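About Rutel Swim & Strength

Hi, I'm Angeliki Kalogeropoulos, and I run Rutel. We're a small pool and training studio on Lashari Street, and if you've found this page you're probably wondering whether we're the right place for you, your kids or your bad shoulder. Let me tell you a bit about us!

I started Rutel after 10 years of teaching other people's swim classes in other people's pools. I loved the teaching, but the groups were huge and I went home every night knowing I'd barely spoken to half of them. So when the old Purar bathhouse came up for rent I grabbed it (my accountant had opinions). It has one pool, four lanes and a ceiling that makes everyone sound like an opera singer.

Group lessons run 45 minutes and we keep them small. Adult beginners are my favorite class – I teach that one myself, and yes, plenty of people start out holding the wall and glaring at me. That's fine. Take your time.
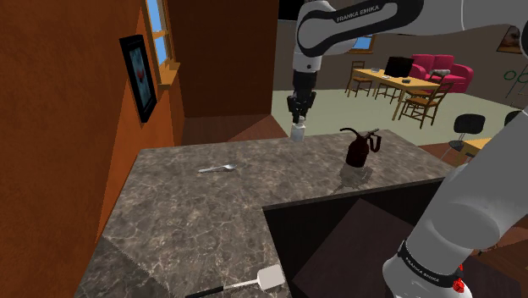

Upstairs is the strength room, and that's Zlatko Yordanov's territory. He used to row, he still talks like he's shouting down a boat, and his 60-minute sessions are a lot friendlier than they sound from the stairs. You don't have to swim to train with him, though he'll try to talk you into the water sooner or later.

Nighat Farooqui looks after our women-only hours, which are in the morning and again after 8 p.m. The blinds come down, the staff on deck are all women, and you can wear whatever you like to swim in. Nighat also teaches the baby and parent class, so if you hear singing, it's probably her.

We don't do joining fees. You can buy a single visit, a punch card or a monthly pass, and you can freeze the pass for up to 2 months if you're traveling, injured or just need a break. Send us an email and we'll sort it out.

Parking is behind the building (use the Ivine Road entrance, the front one is for deliveries). Bring a towel and a padlock. We have spare goggles at the desk, and the coffee is free before 9 a.m.

Come by and have a look around before you sign up for anything. I'm usually on deck in the afternoons, so just wave!

Angeliki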